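Bench notebook, August

Trial of the Ploltetti two-arm fastening kit — third session

Started 9:00, table already squared up from last time. Power and air checks done, controller came up without complaint. Firmware is the one Van Acker shipped with the kit. I have not taken the update they emailed and don't plan to until the trial is over, otherwise the numbers from session one are no use to us.

What we are trying to settle is whether the kit can take over lid work on the small grey enclosures for the Titordale order. Left arm steadies the box, right arm holds an electric screwdriver. Van Acker quote 73 lids an hour for the pair. Marinton will want to see that on our own boxes before they sign for the second unit.

Changes since last session:
- Left finger closing force down one step. It was marking the plastic.
- Approach height for the driver raised by 9 mm.
- Driver torque left alone.
- Cable on the left wrist re-tied. Still too much slack for my liking.

Taught the four corner positions again from scratch. The pendant asks you to confirm each point twice, and if you go back a page it drops the last one without saying so. Lost the third corner that way and had to redo it. Add to the list for Van Acker.

Box, driver and both arms, plus one close view at the fingers:

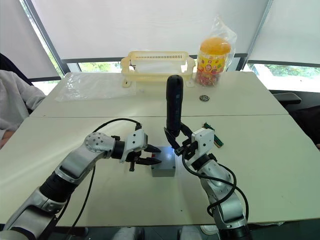
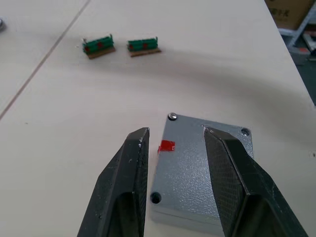
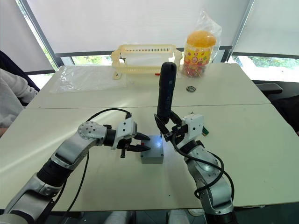
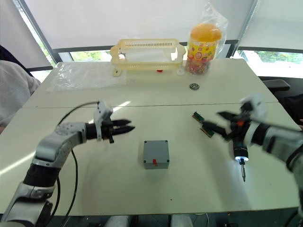

Ran the long batch after that, 149 cycles counting the ones I stopped by hand. Three stops where the bit came down on the rim of the hole and skated. All three were the same corner, far right, so I think that point is taught slightly out and the arm itself is fine. Nudged it and carried on with no repeat, but I would want another full batch before calling it cured.

Cycle time is slower than the quote. Most of the loss is in the pause before the driver starts, when the controller waits for both arms to report settled. There is a setting for the wait, buried under Motion / Advanced / Pair. Factory value looks very cautious. Didn't touch it today — one change at a time.

Grip. The textured pads hold the box well enough square on, less well if it has been put down at an angle. A simple locating stop on the table would deal with that and costs next to nothing. The kit brochure makes a point of needing no fixtures. I'd fit one anyway.

Noise is acceptable, you can talk over it. Stop button response good from both sides of the table.

Paperwork: the manual gives two different figures for the payload at full reach, one in the table and one in the drawing. Asked Van Acker which to believe. Service contract still not priced for us, only for the single-arm version.

To do next session
- Rerun full batch with corner four as it now stands
- Shorten the settle wait by one step, log stops separately
- Try the boxes with the brass inserts
- Check lid screws by hand with the torque gauge, every tenth box
- Chase the contract price, Marinton are asking

Shut down 16:30. Program saved as lid_c on the controller and copied to the shared drive.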